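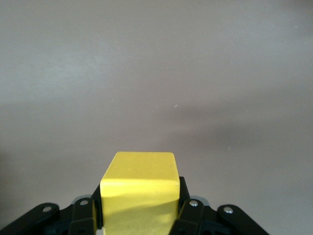 Section 8: Setting up your Grarent block corner

You've unpacked the box and sorted the parts, so now comes the part we like best: giving the blocks a proper home! A Grarent set can live on a shelf for years and be perfectly happy, but it gets played with far more when it has its own bit of floor, a bit of wall and a cupboard or cabinet close by. Set aside a free hour on a Saturday and you'll have it ready by lunch.

You will need

The block set (17 blocks, all one size)
The play mat, order code 2915
A soft dry cloth and a second, slightly damp one
Felt pads for the cabinet feet
A pencil and a tape measure
A little leftover wall paint, if you have any

Choosing the spot

1. Look for a stretch of plain wall with a solid piece of furniture at one end. A cabinet or a chest of drawers is ideal, and it doesn't have to match anything. Old hardwood pieces are lovely for this (heavy, steady, and usually deep enough to take the whole set on one shelf).

2. Check the light at the time of day you expect to play. Soft, even light shows the block colours at their best. Low evening sun throws long shadows, which small children adore and which make straight towers surprisingly hard to judge.

3. Measure the floor. The mat needs to lie completely flat, with room to kneel on at least two sides.

CAUTION: Keep the corner away from radiators, open fires and doors that swing inwards. Tall or narrow furniture must be fixed to the wall with a suitable bracket before children play beside it.

Getting the wall ready

4. Take down anything at block height. Peel tape and old labels off slowly, pulling back along the wall and never straight out towards you, or the paint may come with them. If a label won't budge, leave it alone and try again after warming it gently with your hand.

5. Wipe the wall with the damp cloth, then the dry one. Matt paint marks easily, so use light strokes and don't scrub.

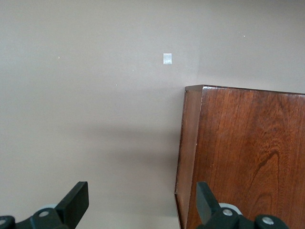
6. Touch up small nicks with the tip of a cotton bud, using hardly any paint. Two thin dabs blend in much better than one thick one. Let the paint dry fully before you move on.

Note: A quiet wall colour such as grey, taupe or off-white works beautifully with the Anda and Colby colours, and a yellow block in front of grey is a real treat. If your wall is patterned, try the darker Yuan colours.

Placing the cabinet

7. Empty the cabinet, and lift it with a second person. Please don't drag it.

8. Stick the felt pads to the feet and set the cabinet down with a finger's width between it and the wall.

9. Open and close each door or drawer to make sure nothing catches. If the cabinet rocks, add a second pad under the short foot.

CAUTION: Polished wood scratches! Keep blocks off a glossy top unless there's a cloth underneath.

Laying out the blocks

10. Unroll the mat with the smooth side up and leave it until the edges have settled.

11. Check each block with your fingertips for rough corners. Tiny flecks in the surface are normal and don't affect how the blocks stack.

12. Count the set on to the mat. You should have 17.

13. Stand one block on end in the middle of the mat and press down gently on the top. If it wobbles, look for grit or a ripple underneath and smooth the mat out again.

14. Build a first tower! Start with three and go on from there. Square each block to the one below by holding it lightly by its two sides, then let go of both sides together.

Putting away

Wide faces down, one layer at a time, on the lowest shelf that's deep enough. Wipe sticky blocks with the damp cloth and dry them before they go in. The mat rolls up, smooth side inwards, and can stand beside the cabinet until next time.

For cleaning paint, crayon and glue off the blocks, see Section 9.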